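Search reviews, toys, kits…
Go

Huster foam cubes and sorting bins, six months in

I bought the Huster cube set in May and I'm still a little in love with it! Foam cubes, and two plastic bins to sort them into, one pink and one light blue. We lay ours out on brown paper on the white table, which keeps everything in one spot and makes the colors pop — yellow, purple, orange, green, the lot. 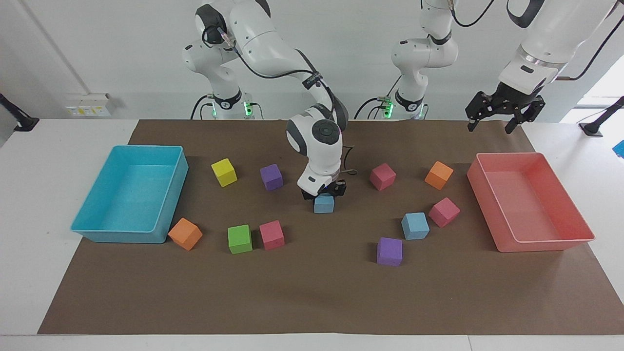 What won me over is how quiet they are. I grew up on hard blocks, and a dropped tower at 6 a.m. could wake the whole street. With these you get a soft little pat and that's it. They squeeze a bit when you grab them, too, so small hands (and my own stiff ones) get a good hold.

I paid 30 dollars at the Braletville toy store. The Barta set costs less, but the bins were so thin that ours split in the first week. Oleck makes a lovely one with a lid, and I'd still pick the Huster, mainly for the low sides. You can reach right in without tipping the thing over. 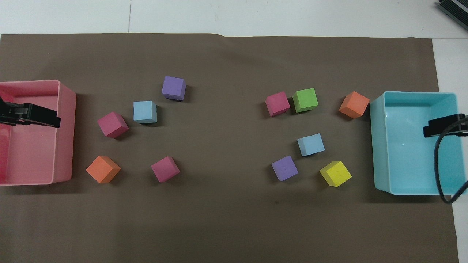
Gripes? A couple. The foam picks up cat hair like you wouldn't believe, and a fingernail will leave a dent that never quite comes out. I'd also love a third bin, maybe in yellow, so we could play something harder than pink side, blue side. Even so, ours come out most afternoons before supper, and I've already ordered a second set for my sister's kids.

633 shares
11 comments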